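Home | Coursework | Projects | Notes | Contact
Last updated: 11/11/22

Keeping houseplants alive in shared student housing

I picked this for my second-year project mostly out of guilt. I moved into a house on Kinnear Road in February and had killed a fern, a basil and a supermarket orchid before the clocks changed. My tutor wanted 4000 words on "a domestic routine" and this is the short version for the course page, minus the tables (you're welcome!).

The plan was simple enough. I put up a survey in the Andance halls and got 17 replies, then kept a watering diary for my own plants. I asked what people grew, where it stood and how they decided when to water. Nearly everyone said they watered on a set day, whatever the weather was doing, and the same people mostly complained of yellow leaves and little black flies. I was one of them, so no judgement from me.
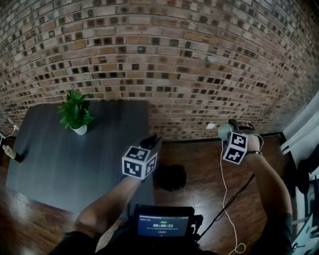

Light was the bit I found hardest to pin down. People write "bright spot" on a form and mean anything from a south-facing sill to a corner of the bathroom. So I started asking what the plant stood on and what was behind it, and that got much better answers. A leafy green thing in a small white pot on the back corner of a dark grey table, up by a brick wall, is a pretty typical setup from what people told me – handy for the room, easy to forget when you've got the watering can out. I suspect small pots suffer most from this, as there's so little compost in them to hold any water.

For my own diary I used Juvico compost in 3 pots and gave each one 100 ml at a time, but only when the top felt dry to my finger. I also tried a Joltex moisture meter, which I wanted to love (it has a little dial!) but it said "wet" in everything, including my desk drawer.

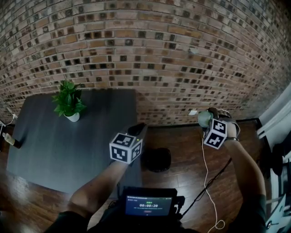

The finger test won by miles. I watered far less than I used to and the flies cleared off within a few weeks, though I'd also moved the pots away from the radiator by then, so I can't say for certain which change did it. If I did this again I'd change one thing at a time and start in autumn, when the light is worse and the heating goes on.

The full survey questions are in the appendix of the printed copy in the department office.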